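Let the slow projects count

Rindgate's robotics club enters one competition a year, and for most of the spring that is all it does. Robots push blocks, the blocks are scored, and 40 pupils go home. I think the club should give equal time to projects with no score at all.

The best work I saw there this term was a chess arm. Anikó Szekeres and Senthil Joseph printed it, wired it and have spent 65 hours getting it to pick up a pawn without knocking over the one beside it. It won't win them a trophy, as there is no category for it.
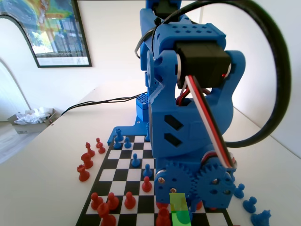 The blue arm over the board, with captured red pieces lined up on the table.

Chess is a good task for a student robot. The squares are small, the pieces are close together and a mistake is plain to everyone. When the arm misses, the pair have to find out whether the fault is in a gear, a servo or their own code.

The club has £300 left for next year. The usual plan is to spend it on entry fees. I would put half into filament and motors, and ask in August who has an idea that will take them all year.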